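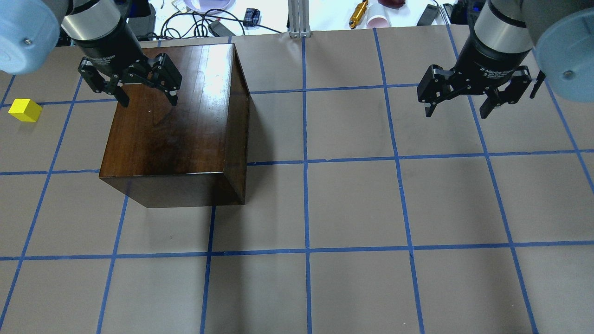

The two-arm cell at Brenumen, with a wooden box on the taped grid.

Brenumen packs boxed gifts for shops, 2000 of them in a good week. In April it put in a pair of robot arms, set up by a small firm called Sumitz. The woman who runs the packing floor has worked there 6 years and was not consulted at first.

"I was told on a Monday that they were coming," she says. "I would have liked more warning than that."

Her first job was the table. She put down the paper and blue tape herself, and has redone the lines twice.

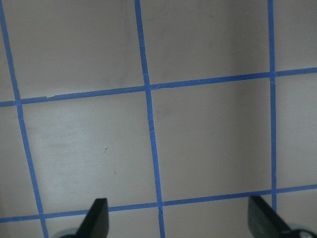

"People think you plug it in and walk away," she says. "I spend more of my day looking at tape than I ever did before." She still does the final check on each order by hand.

Three packers moved to other work when the arms arrived. One went to the Jakano warehouse across the road and the other two now handle returns. No one was let go, she says, but the evening shift ended and some people miss the extra pay.

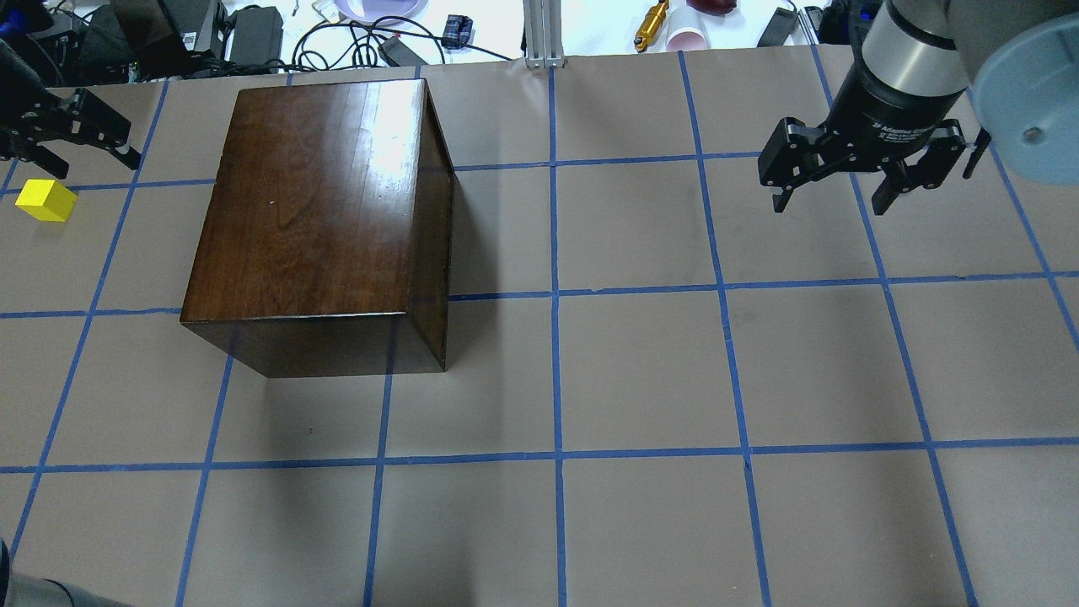

What the staff asked for

They wanted training, and got it - 3 days with Sumitz, paid. They also wanted a say in where the arms would go next. That took longer.

"My wrists feel better," she says. "The floor is quieter, though, and I don't always like that. You used to talk all day." 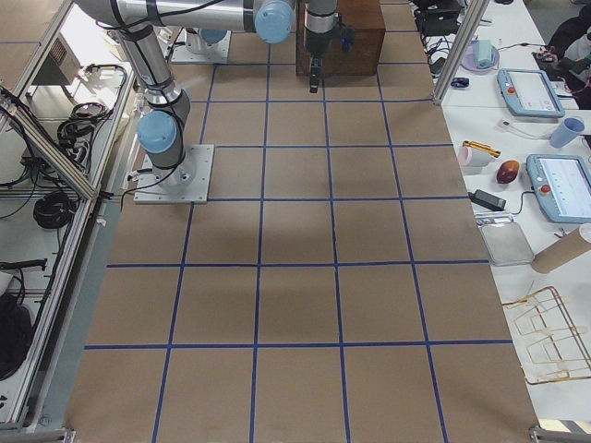
The work table, with teach pendants on the white tabletop beside it.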